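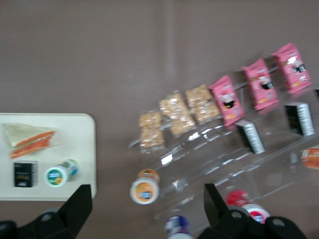
Uvham, February 1, 2021

The stepped counter display, also called a tiered rack or riser, is a small set of shelves built like a short flight of stairs. It is used wherever packaged food has to be seen and reached from one side: beside a register, at the end of a cafeteria line, or on a side table in a break room. Each tier sits a little higher than the one in front of it, so that even the things at the very back have their moment in view, and a hungry person can make up their mind without moving anything aside.

Clear acrylic is a favorite material for these racks, and it is easy to see why people are fond of it. The color of the counter shows right through the panels, which keeps even a fairly large rack from looking heavy, and the edges of the shelves catch the light in bright white lines. The drawback (and anyone who has looked after one will know it well) is that fingerprints and fine scratches show up too. A soft damp cloth is the usual remedy. Dry paper towels are best left in the drawer.

Snack packages are often placed in a row along the top tier, where their fronts can be read from a few steps away. Setting the whole rack on a diagonal is a common touch, and a rather nice one, for it lets people coming from two directions see the goods and leaves a comfortable corner of counter free for a tray.

The tray is the rack's natural companion. A plain white one with rounded corners suits most counters, wipes down quickly, and will hold a modest lunch: a triangular sandwich in clear plastic, say, with a small box and a little bottle beside it. The wedge shape of the packed sandwich is a practical one, since the cut side shows off the filling between the slices of bread. Small bottles may be stood up or laid on their sides, though a bottle lying down is inclined to roll if the tray is carried at a tilt.

In Uvham the best-known racks of this kind are those sold under the Flokemix name. The larger model, the Wisholm, is 56 centimeters wide and has 3 tiers, and a narrower one called the Pap was added later for smaller counters. The first run of the Wisholm came to 3000 racks and was delivered in August, in cartons that many shops kept for storage long afterward. Both models are still sold with a folded care sheet and a set of clear stick-on feet.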